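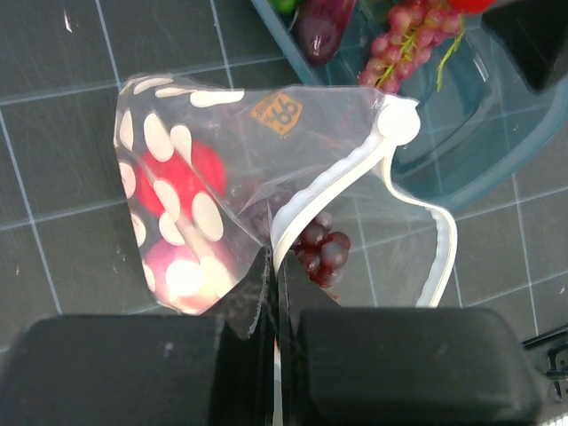

Jarlath Mulligan wanted to know, before I'd even finished reading him my draft of this ad, whether we were hiring people to work with the arm or hiring people to teach it how to get rid of them. He said I should answer that at the top or he wouldn't put it up on the board by the time clock.

Fair enough, Jarlath. We're hiring people to work with the arm. Two of them, on the day shift, in the bagging room at Skundetti in Plekisbridge. No packer has lost a job over it so far, and I've got that in writing from upstairs through next March. I can't see past next March and I'm not going to pretend I can. If you come in to talk to me, ask me about it again and I'll show you the letter.

OK. Hi! I run the bagging room. I've packed produce for most of my working life, here and at the old Abernathy place before it closed, and now I've got a robot arm at one of my benches and a list of things I need help with. The company has a form for job postings and I filled it out, and it came back sounding like a refrigerator manual, so I'm writing my own and they've said I can run it next to the official one. The official one has the legal stuff. Mine has what the day is like.

What we do

We put mixed produce in small zip bags. Somebody orders a bag with a bit of this and a bit of that, and we fill it, close it, and send it down to the cold room. It sounds simple and you'll learn the basics in a morning. Getting fast without bruising things takes a lot longer, and plastic film is the worst stuff in the world to handle — it sticks to itself, it slides, it folds over right when you need it open. People who've packed groceries know what I mean. The arm is finding out.

What the arm does

The arm has a gripper with two fingers. At the practice bench we're working on the bag part of the job: getting hold of the film at a good spot, keeping hold of it, and not squashing what's inside. There's a small camera down by the gripper so we can see what it had in front of it when a grab went well or badly, and a big part of this job is going back over those pictures with a cup of coffee and saying what you'd have done with your own hands.

I didn't think I'd like that part. I'd never had to put into words where I pinch a bag. The first time an engineer asked me, I said "you know, the normal place," and she waited very politely until I came up with something better. It took us most of an afternoon. Now I've got opinions about corners that I could talk about for an hour, and at Thanksgiving I did.
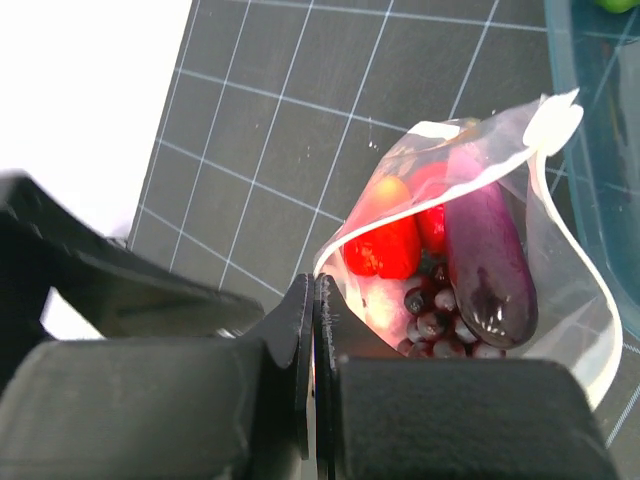
So you'd be doing some of that, and you'd also be doing plain old packing. I've split the week on purpose. I don't want anyone stuck at the robot bench the whole time, for two reasons. It wears on your patience, and if you stop packing by hand for long enough you start forgetting the things we need you to know.

The hours

24 hours a week to start, all daytime. Half at the practice bench and half on the regular line. If you want more hours on the line, there are usually more to be had, and you tell me and I write you in. Breaks are the same for everyone. The arm gets paused when you go on break. We tried leaving it running with someone from another bench keeping an eye on it and that was a bad idea — everybody ended up with two jobs and a cold lunch — so we quit doing that.

The pay

Line rate plus the bench extra, same extra for both people whether you've been here ten years or came in off the street. The exact number is on the official posting. It isn't tied to how many bags the arm gets through. I pushed hard on that one. When the arm has a bad day you shouldn't be the one paying for it.

What has changed for the rest of us

I asked the crew what I should say here and got an earful, so I'll pass some of it along.

The good: fewer sore thumbs on the people who rotate through the bench, and the engineers come down and eat with us now. We also got better lights, which I'd been asking for since forever. They went in because the camera needed them. I've decided not to be mad about it.

The not so good: it's noisier in that corner. The bench takes up the space where we used to stack empty trays, so now the trays are by the door and you have to go around them. And some people don't care for having a camera in the room, even a little one pointed at a bag. Your hands may end up in a picture if you reach in to fix something. Your face shouldn't, and if it does, you tell me and the picture gets deleted while you stand there. The pictures don't go in anybody's file and they can't be used for write-ups. That's in the same letter.

And there's a thing I'd call in between. The experienced packers used to be the ones everyone went to with questions, and now sometimes the question goes to a screen. A couple of folks feel that. I've started pairing every bench shift with a line packer for the first hour so the talking keeps going in both directions. It's helped some. If you have a better idea I'd love to hear it at your interview.

Who I'm looking for

Somebody who's worked with their hands. Packing, kitchen, deli, sewing, florist, I don't much care. You need to be able to notice what your fingers are doing and tell another person about it in everyday words. You should be OK with the same small thing going wrong many times in a row. You should be willing to say "stop" out loud in a room with engineers in it. Anyone at the bench can hit the red button, you don't need a reason ready, and I'll back you up.

You don't need any computer background past clicking through pictures and typing short notes. Spelling doesn't count. One of our best notes says "to low, let go, start over," and everyone understood it.

You do need to be able to stand for stretches, lift a full tray, and wear the hairnet. Closed shoes. No rings or bracelets at the bench, please, and sleeves above the wrist.

If you already work here

Please apply! I would be thrilled to fill both spots from inside. You keep your seniority and your spot on the line is held for you, and if you try the bench for a month and hate it, you go back with no hard feelings and nothing on your record. Talk to me in the bagging room or leave a note in my box.

A smaller thing for people who don't want a job

We're also looking for packers, current or retired, to come in for one paid session and bag 100 orders by hand while we watch how you do it. It takes around two hours with a stop in the middle. We film hands only. You'll be asked to talk while you work if you feel like it, and if you'd rather hum, that's fine too. Former Abernathy people, I'm looking at you. You were faster than any of us and I want your tricks on record with your names on them, if you want your names on them.
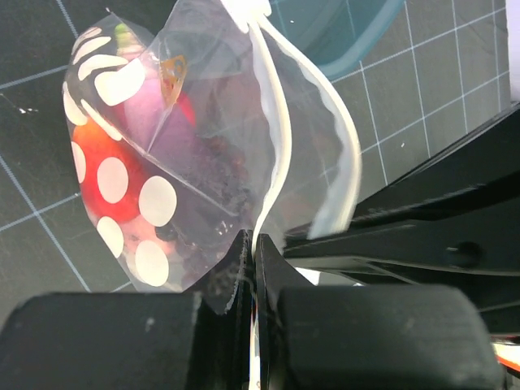
Zip-top bag in the gripper at the practice bench.

How to apply

Come by the front office at 1313 Pornside, side entrance, and ask for Diarmuid Ní Mhurchú, who has the forms and will set up a time for you to come back and see me. You can also just tell Diarmuid your name and a phone number and I'll call you. No resume needed. If you have one, bring it, I'll read it.

The interview is in the bagging room. You'll pack a few bags with me, then sit at the bench for a bit and look at some grabs, and I'll ask you what you see. There's no right answer I'm fishing for. Then you get to ask me whatever you like, and one of the line packers will walk you out without me so you can ask them the same questions.

Forms need to be in by 15 May 2022. The hand-packing sessions don't have a cutoff, we'll keep going until we run out of people.

Jarlath read this version and said he'd put it up. He also wants me to add that the vending machine takes cards now.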